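Simulated success rates and real-world ranking of grasp policies

Posted in: Manipulation / Evaluation methods
Asked by Pieter Hendricks, Sat 10 August

Our group at Ratberg is preparing a report on whether simulation can be used to rank manipulation policies before any of them is run on hardware. We would be grateful for guidance on the statistics and on how such a result should be worded.

The method is as follows. We have trained several policies for a tabletop task in which the arm must pick up a named tool or knife and place it clear of a wooden block. Each policy is run in a rendered kitchen for 50 episodes, with the starting positions of the objects drawn at random from a fixed list. The same policies are then run on the physical arm in our laboratory, using matched starting positions. We record success or failure only. The two sets of success rates are then compared by means of the Pearson correlation.

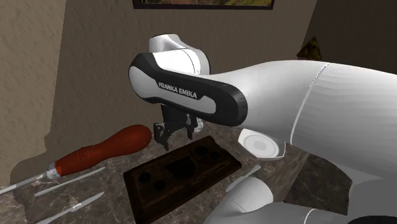
Simulated kitchen counter with the Franka Emika arm, gripper open above the block.

The correlation is high. However, the absolute success rates differ considerably. Every policy does better in simulation than on the real arm, and two of them exchange places in the ranking. One reviewer has stated that the method is therefore not valid. Another has stated that the absolute rates do not matter provided that the order is preserved. We are uncertain which position to adopt in the report.

We should also like to know whether the visual side of the scene requires further work. The countertop, walls and lighting were adjusted by eye in February to resemble the laboratory and have not been changed since that time. The physics settings, including friction at the fingers, were left at the values supplied with the Maluleke scene package.

Any references to established practice would be appreciated.

Gaetano Gatti replied:

The two reviewers are addressing different claims, and the report should separate them. The first claim is that simulation predicts how often a policy will succeed on the real arm. Your data do not support it, and I would recommend that you say so plainly. The second claim is that simulation predicts which policy is better. Your data may support it, subject to the points below.

The Pearson correlation is not sufficient by itself. If one policy is very weak and another is very strong, those two will produce a high value regardless of what happens among the policies in the middle. Please report a rank measure as well, and consider a measure that penalizes each exchange of rank according to the size of the real-world difference between the two policies concerned. An exchange between policies that perform almost equally on hardware is of little consequence. An exchange between policies that are far apart is a serious failure of the method.

You should then establish whether the exchange you observed is larger than chance. With 50 episodes and a success rate near one half, the standard error of a single rate is roughly 7 percentage points. Two policies whose rates lie a few points apart cannot be ordered with confidence on either side of the comparison. Resample the episodes with replacement, recompute the ranking each time, and report how often each pair changes order. As your starting positions are matched, resample by starting position and keep the simulated and real outcomes together.

With regard to the visual match, adjustment by eye is common but should be tested. Render the same episodes under altered lighting and altered counter textures and examine whether the ranking moves. If it does, the appearance of the scene is contributing to your result and must be described in the method section. The same procedure should be applied to finger friction. Thin metal objects lying flat on a counter are sensitive to contact settings, and a knife that is lifted easily in simulation may slide on a real surface. I would expect a good part of your gap to come from this source.

Finally, please publish the list of starting positions. Without it, other laboratories cannot repeat the comparison.

bruvdale_lab replied:

We had the same problem with the Clindura arm tests and in the end we increased the number of episodes. Simulation is inexpensive, so there is no reason to stop at 50 on that side. The real arm is the limiting factor.

Pieter Hendricks replied:

Thank you both. We shall separate the two claims as suggested and add the resampling analysis. The friction test will be carried out first, starting with the knives. The list of starting positions can be released once our office has approved the license.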